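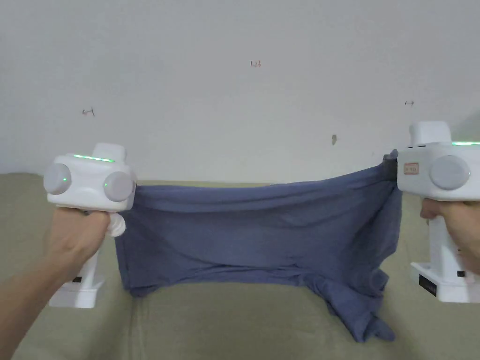

Clothing Room and Day Lounge: Progress Report

Prepared by Bergþóra Bergmann for Sigrún Riis, Grallier Fund
October 14, 2020

Sorting and folding

Work on the donated clothing is ahead of the plan we sent with the application. All of the shirts and other tops have been sorted by size. Pants and children's clothes are next, followed by coats, which take the most space.

Folding is done in the lounge, over the sofa. Each garment is held up by both sides and pulled straight, then checked for stains and missing buttons before it is folded. We tried a folding table in the hallway first, but it blocked the door to the laundry and we moved back after 3 days. The sofa is a little low for people with bad backs – Jytte Kragh has asked for a standing-height surface, and we would like to get one before the coats are started.

Storage

The 20 shelf boxes from Dekker have arrived and are in use. Seven of them are for blue and other dark clothing, which families ask for most when the school term is on. Labels are still handwritten. Halfdan Bach will print proper ones once the size list is final.

The rail for long items has not been delivered. Pritard has moved the date twice and now says the end of October. Until then, dresses are being folded and kept on the top shelf.

Lounge

The walls have been painted white. We have kept the khaki sofa and will not be replacing it, so the amount set aside for seating is unspent. Lærke Snorradóttir suggests putting it toward washable covers and a second lamp.

Spending

Of the 3000 granted for this stage, the boxes and paint have been paid for in full. The rail is ordered but not yet billed. Receipts are attached separately.

Next steps

– Finish pants and children's clothes
– Install the rail when it comes
– Agree with you on the use of the seating money

Please let us know about the last point before we order the covers.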